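Shop Floor | Automation
Print this story
E-mail this story

Vega Ortuño had $1,170 left in her February budget at Kuvthorpe, and she spent it on grippers. Good for her! Everyone shopping for automation falls in love with the arm first, but the fingers are where the work gets done (and where the money quietly goes).

Her advice is to price the pads before anything else. A spare set runs $41, and she orders 2 at a time. Cables, stands and mounts get their own line in the plan, which came to $121 last year.

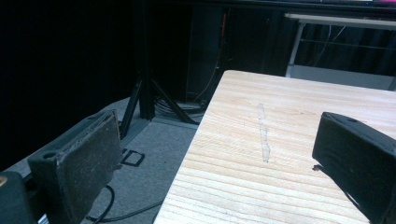
Wood is a great first material to budget around, she says, and a forgiving one while a crew is still learning. Pads get dusty and they wear, so put replacements in the plan from day one. Next up is a second station, and she already has the quote from Riviere on her desk.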